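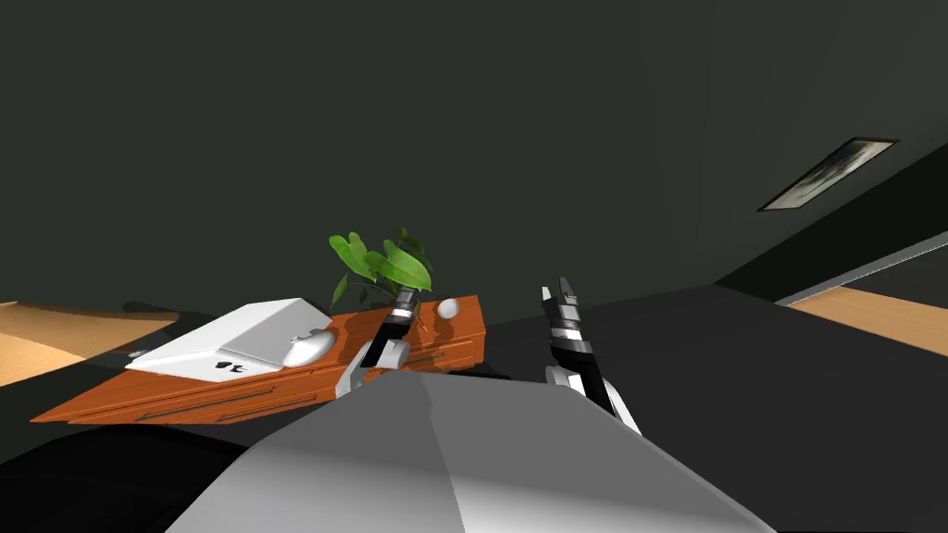

From: Gerrit Bakker
To: wornwood-archive list
Subject: Re: Banding in dark areas after the move to Cullow

On Saturday, Joris Vermeulen wrote:

> I have been going through the map sheets and glass plates on the new
> server and I see steps in the dark areas that I do not remember from
> the old one. The skies in the night plates are the worst. Where there
> used to be a smooth fall-off there are now four or five bands with
> visible edges.
>
> Three questions. Is this in the files or only in the viewer? If it is
> in the files, were the masters touched? And is there a list of which
> items are affected, so that I can stop cataloguing from them?
>
> I have tried two monitors and both show it. The printed copy Wian made
> before the move does not.
>
> Joris

Joris,

It is in the files, but only in the access copies. The masters were not touched. I compared checksums for the whole set against the list Otis Doucet made before the move and there are no differences.

The cause is a default in Stolinach. The old conversion script read the 16-bit master, applied the tone curve, and reduced to 8 bits as the last step. The version of Stolinach installed on Cullow reduces to 8 bits on reading unless told otherwise, and applies the curve afterwards. Our curve lifts the shadows, so a small number of dark levels gets spread over a wider range with gaps between them. You can confirm this with a histogram of any of the night plates: the left-hand end looks like a comb.

The light and middle tones are hardly changed. Most of the printed sheets look the same as before, and you can go on cataloguing from those.

There is a second, smaller effect. The JPEG quality was set to 80 on the old server and the new script has 70. At 70 the quantisation in smooth dark areas is coarse enough to show block edges where the tone changes slowly. Raising the quality alone does not cure the steps, because the levels have already been lost by then. I mention it because Cyril Fothergill reported blocks and you reported bands, and I spent some time assuming they were the same fault.

The kind of area to check is a large plain dark one with a slow change of tone across it and no texture to hide the steps.
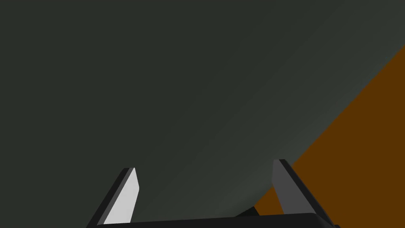
Dark grey-green shading to a lighter bluish-grey, with orange-brown at lower right.

Any scan with film grain or paper texture will look acceptable even when the levels are missing. The grain acts as dither. This is why the spot check after the move passed: the items picked for it were all printed maps.

Numbers, as asked. There are 2092 access copies on Cullow. I ran a script that counts empty levels in the bottom quarter of the histogram and flags anything with more than 12 of them. It flagged 487. The list is in the shared folder as a plain text file, one shelfmark per line, sorted by box. It will include some false positives, mainly line drawings that have very few tones in the first place. I have left them in. Converting them again does no harm.

What I have changed:

1. Stolinach is now called with the working depth set to 16 bits, and the reduction to 8 bits is an explicit last step with dither switched on.

2. JPEG quality is back to 80. Chroma subsampling is off for the plates and on for everything else, as before.

3. The conversion log records the depth at each stage. It did not before, which made this slower to find than it should have been.

One plate takes 33 seconds to convert with these settings. I will run the flagged items overnight, in box order, starting with the night plates. File names and identifiers stay the same, so nothing in the catalogue needs editing. Thumbnails are made from the access copies and will be remade in the same run.

On the viewer: Jiang keeps a tile cache on the server as well as the one in your browser. I will clear the server side when the run ends. You will need to clear your own, otherwise you will go on seeing the old tiles and report the fault again.

Wian, the print Joris refers to was made directly from the master, so it was never a like-for-like comparison, although it pointed the right way. Could you tell me which colour profile you used? The old script tagged the greyscale plates with a gamma 2.2 profile and the new one leaves them untagged. I would like to settle that before the run starts, as a wrong tag would shift the shadows and I would have to do the plates again.

Cyril, your box of lantern slides is not in the flagged list. It was scanned at 8 bits originally and there is nothing better to convert from. If the steps in those are a problem, they need scanning again.

Gerrit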